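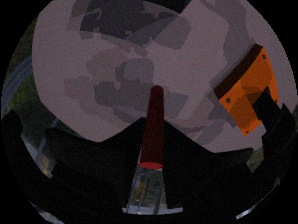
Wrist camera view, Bredavik sim package, red cylinder in the grip

Bredavik simulation package - worth paying for?

dcabrera
Posted April 1, 2024

I have had the paid Bredavik package for a few weeks and wanted to put my notes somewhere other people can find them. It is the simulation add-on for the small black arm with the orange base plate. You get the arm model, a wrist camera, an outside camera, a set of small parts to pick up, and a bunch of ready-made locations to put it all in. License is $830 for a single seat. The free version has the arm and one plain gray room and no wrist camera.

What I like so far is the wrist camera. It has a proper wide lens look with the black corners, and the fingers block a good part of the view, which matches what I get on the hardware. I trained a pick policy on clean, centered views last year and it fell apart the first time it had to look past its own fingers. With this one you deal with that from the beginning.

Install took me most of an evening. The graphics driver check is picky and the error text doesn't tell you which version it wants. Support answered in two days.

Dexter

flatwasher
Does it come with real part geometry or is it all primitives? I see a cylinder and some kind of orange bracket with holes in it. I do bracket sorting and I need the holes to be real holes, because we locate off them.

dcabrera
I haven't checked the collision mesh on the bracket, so I can't say for the holes. They render fine on the wrist camera. The cylinder is just a cylinder. You can import your own parts, STL or OBJ, and I brought in a few of ours without trouble. Anything with thin walls needs the collision setting turned up or the fingers sink into it.

MyleneL
I had the same package on trial through work and we did not renew, so here is the other side.

The contact model is the weak point. Small round parts creep in the grip. You close on a cylinder, hold it vertical, wait a while, and it has moved down a little with no load on it. You can hide it by raising friction, but then nothing ever slips and your policy learns that slipping doesn't exist. We spent more time tuning that than we did training. For $830 I would want that solved before anybody draws me another location.

Mylene Layug

dcabrera
I have seen the creep. I got rid of most of it by halving the physics step. It does run slower that way, and I agree it should not be the customer's job. I disagree that the locations are a waste though.

The outdoor ones are what sold me. My favorite is the walkway, with the board set down on the pavement between the two railings, grass on both sides and the lighting turned down to late evening.
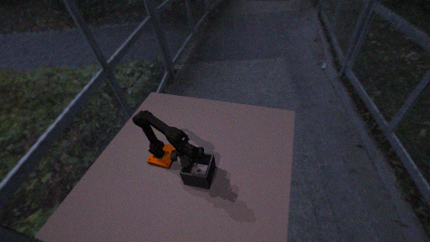

I run that one with the open box next to the base, and the job is to reach in without touching the rim. Lighting is a slider, so the same reach can be run at midday or near dark with no other changes. My policy was fine in the plain room and got noticeably worse at dusk, and I would not have found that out until we put the arm outside for real. We have a job coming up in May where it will be working under a canopy at the end of the day, so for me this is the part that pays for the license.

kerf_and_sons
Who bolts an arm to a board and leaves it on a footpath? I get the idea of changing the background, but I would take a bench with bad fluorescent lights over a park any day. That is where all of ours live.

dcabrera
There are indoor ones too. The workshop is decent. You can flicker the overhead lights.

flatwasher
Has anybody compared it with Flisunden? Their price is lower but I think you pay extra for cameras.

MyleneL
We moved to Flisunden after the trial. Contacts are better, cylinders stay where you put them. The rendering is plain and shadows are hard-edged no matter what you do. And yes, each camera is an extra. With the wrist camera, the outside camera and a two-year term our quote came to $2,469, so it is not the cheaper one once you add it up. We still took it. We care about grip and we do our vision testing on the real arm.

dcabrera
That seems fair if grip is your main thing. I am mostly doing vision, so I would pick the other way. A soft shadow across the board is exactly the kind of thing that throws my detector off and I want it in the training set.

kerf_and_sons
One more vote for trying the free version first - we ran it on 4 machines and two of them wouldn't open it at all. Same operating system, same drivers. If it doesn't start on your box there is no point arguing about contacts.

flatwasher
Good tip. I will put the free one on the shop machine and see if it loads. If it does I will ask for a trial and import one of my brackets with the hole pattern. Dexter, what did you set the step to?

dcabrera
Half of the default, and I left the solver iterations alone. Don't go lower than that with the outside camera on, it gets too slow to be useful. Change it in the project file and not in the settings window. The window resets it each time you load a new location, at least in my version. I reported it.

MyleneL
They told us that reset was fixed. Check your version before you send flatwasher into the project file. If it is an old build, updating may help with the creep as well, although it didn't for us.

dcabrera
I am one release behind. I will update tonight and post what happens with the cylinder.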